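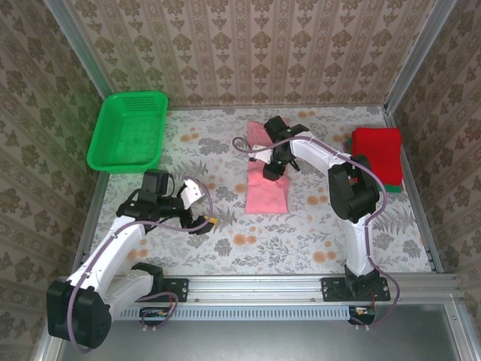
Damask on the walls, ferns and little blossoms on the table.

10 May 2025

So I've been thinking about wallpaper again. My sister says I only ever think about wallpaper, and fine, but I've got a hallway to finish and it's been bare plaster since October, so cut me some slack!

What set me off this time was my aunt's old place in Mostilau. She moved in back in 2001 and the dining room already had this brown and beige paper, big curly flowers from floor to ceiling, and she hated it. Hated it! She was going to strip it that first summer. Then she hung a mirror on it, and then the plates, and by the time I was old enough to have opinions she was telling people it was the best room in the house. I used to trace the flowers with my finger while the grown-ups talked, and I can still tell you which ones had a seam running through the middle (the one behind the door was a mess, somebody had been in a hurry).

I think that's why I can't get excited about plain walls. I tried. I painted the bedroom a very tasteful oatmeal and felt like I was sleeping inside an envelope.

Anyway, the hallway. I went to Karagiannis, the paint and paper shop over in Trarnska, and Slavica Milošević pulled out sample books for me for most of an afternoon. I came home with three scraps taped inside my coat pocket so they wouldn't crease. One is a stripe, one is a sort of leafy thing in gray, and one is a full-on damask that my neighbor Magnus says looks like a steakhouse. I like steakhouses, Magnus.

The damask comes to 305 for the whole hall if I hang it myself, and 400 if I want the heavier stuff that supposedly hides lumps. My walls are mostly lumps. I'm leaning heavier.

The other question is whether you can put a floral next to a damask without the two of them fighting. I've got a flowered cloth on the hall table that I'm not giving up, pale with small orange bits, and I've been holding the scraps up next to it in the morning and again at night with the lamp on. At night I love it. In the morning I'm less sure. The stripe is safe and I keep putting it back in the drawer.

If you've hung the heavy kind, tell me what paste you used, please, and whether you soaked it first or just went for it.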